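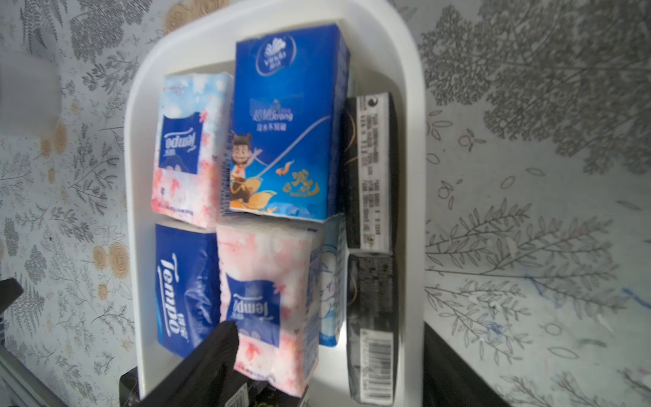
Ljubica Golob had been rewriting the grasp planner at Covorby since July, and when we finally sat down over coffee she was still turning it over in her head.

"Tissue packs are lovely and awful," she told me, laughing. "The wrapper creases, the plastic shines, and the depth map comes back full of holes right where you want to put a finger." Her planner, which the team calls Prakach, used to throw those spots away. Now it fills them in from the neighboring packs and keeps 5 candidate grasps alive until the fingers are close (she went on happily about this for quite a while, and I let her).

The test log stood at 3552 picks that morning. "And 586 of them I'd like to forget," she said. Most of those came from packs standing tight against a stiff box, where the old code planned a straight lift. "I want it to nudge first, then pull. Teodora wrote the nudge in two evenings, and I'm still tuning it."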